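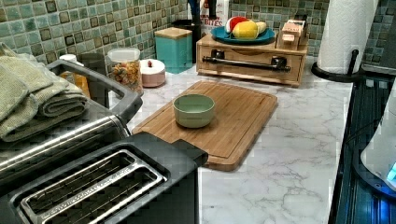
Posted by Yeshi Gidey, Briklow | February 26, 2021 | Paid, part time

Kitchen people wanted. Two or three of you, quick start.

We look after 113 holiday lets and short-stay flats on the Nurkton side of town and the worktops are the bit guests moan about most. Too much stuff out, nothing where the last person left it, crumbs under the toaster. We need people who can go into a kitchen, clear it, wipe down properly and put it all back so the next lot can make breakfast without hunting.

The work
- counters cleared and wiped, tiles behind as well. Mosaic ones take longer, all that grout
- toasters emptied and the outside polished up. Same for countertop cookers, steel shows every fingerprint
- chopping boards scrubbed, groove included, dried standing up
- canisters and jars along the back: check lids, wipe, top up where the list says so
- towels folded, folded edge facing out please
- bowls and small things washed and back on the counter or in the cupboard, depends on the flat
- note anything chipped or missing and send it to Fuad the same day

Not the job: ovens, floors, bathrooms. Seperate team does those.

Hours
Mornings mostly, 10 till 2, four or five kitchens a shift. Some weekends. If you can only do two shifts a week say so, we can probaly still use you.

Pay
£400 a month for two shifts a week, £600 for three. Paid end of month, first one end of February if your forms are in. Bus fares on top, keep the tickets.

You
Tidy. On time. OK with stairs, the Grudlow flats have no lift. Experience nice but not needed, Dede Ackah does the first three shifts with you and she is patient. No allergies to ordinary cleaning products. Marble-look worktops get the mild spray only, no bleach, no scourers, Wondimu will go mad.

To apply
Short message to Fuad Teshome at the Briklow office, quote ref 827. Name, phone number, which mornings, when you can start. No CV. Trial shift is paid. If you've applied before and heard nothing, sorry, apply again.

Office is above the shop, side door, ring twice.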